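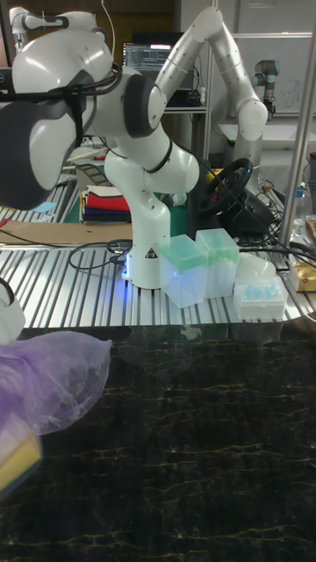 1/ So I finally joined the rec center gym over on Stodard, after walking past it all winter, and I have thoughts (you knew I would!)

2/ A day pass is $6 and the 50-plus morning class is included, which I didn't find out until I'd already paid for it separately. They were very sweet and gave me the money back.

3/ Lockers: bring your own padlock. I got number 87, way in the back by the showers, and I've grown kind of fond of it.

4/ The rowing machines are the old Groen ones, a bit squeaky, but the seats are so much kinder than the ones at Zendthorpe. My tailbone says thank you.

5/ Parking is free behind the building until April, then it's permits only. The 281 bus stops right out front though, and that's how I'll be going anyway. Anybody want to come along to the stretch class with me?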